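Growing Tomatoes in Pots: Your Questions

We get so many questions at the Tallico garden swap (and by email all through the spring!) that Aleksandra Cieślak and I finally wrote the answers down. Most of these are for people with a balcony, a stoop or a bit of driveway. If you have a big yard, lucky you, and most of it still works.

How big a pot do I need?

Bigger than you think. Five gallons is the smallest I'd use for a full-size plant, and ten is so much nicer. Little cherry types that stay short will do fine in three. I grew one in an old soup pot with holes drilled in the bottom and it was the happiest plant on the steps.

Can I use dirt from the yard?

Please don't! It packs down hard in a pot and the roots struggle. Use bagged potting mix, and if you've got compost, stir in a few scoops.

When can they go outside?

Wait until nights stay above 50 degrees. Give them a week of getting used to it first, an hour or two in the shade, then a bit longer each day. I've rushed this part more than once and had to start over with store-bought plants, which felt awful after babying seeds since March.

How deep should I plant them?

Deep! Pull off the lower leaves and bury the stem right up to the top few sets. All that buried stem grows roots, and I still think it's one of the best tricks in gardening.

How often do I water?

In July, every day, and in a real heat wave maybe twice. Stick a finger in up to the second knuckle, and if it feels dry down there, water until it runs out the bottom. Mornings are best. Waldemar Głowacki does his at 6 a.m. before his shift and his plants look better than anyone's, so I've stopped arguing for evenings.

Why do my tomatoes have a black, sunken patch on the bottom?

That's blossom end rot. It looks scary but it isn't catching. It usually comes from uneven watering, where the pot goes bone dry and then gets flooded, and the plant can't move calcium to the fruit. Even out your watering and the next ones are often perfect. You can cut off the bad spot and eat the rest if it's otherwise sound.

Do I have to pinch off the suckers?

Depends on the plant. On tall vining ones (the tag will say "indeterminate") I take off most of them so the thing doesn't eat the railing. On bush types, leave them alone or you'll lose fruit.

What do I feed them?

Any tomato food, at whatever rate the package says. Pots lose nutrients fast with all that watering, so don't skip it once flowers show up. Go easy on the high-nitrogen stuff, though, or you'll get a huge gorgeous green bush and hardly anything to eat.

When are they ripe enough to pick?

You can pick as soon as they start to blush and let them finish indoors. I know, I know, everybody says vine-ripened, but picking a little early saves them from squirrels and from splitting after a storm. Leave them on the counter, out of direct sun, and check them every day.
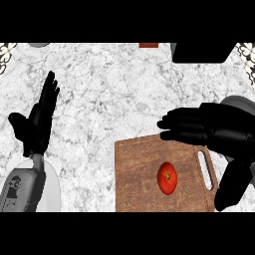
Should I keep them in the fridge?

Not until they're fully ripe. After that a few days in there is fine if you can't keep up, just let them come back to room temperature before you eat them. The flavor is so much better!

What can I do with green ones in October?

Pick them all before the first frost. Fry some, pickle some, and put the rest in a paper bag with a banana. We got 54 off the last three plants one fall and were eating fresh tomatoes well into November.

Can I save seeds?

Yes, if it isn't a hybrid. Scoop the seeds and jelly into a jar with a little water, leave it for three days (it will smell, put it in the garage), then rinse and dry them on a plate. Write the name on the envelope right away. I have one that just says "good red."

Where can I get plants?

Come to the swap! We usually have 200 seedlings or so on the tables, and you don't have to bring anything your first time. Callum Laing handles the sign-up sheet, so find him if you'd like a particular kind put aside.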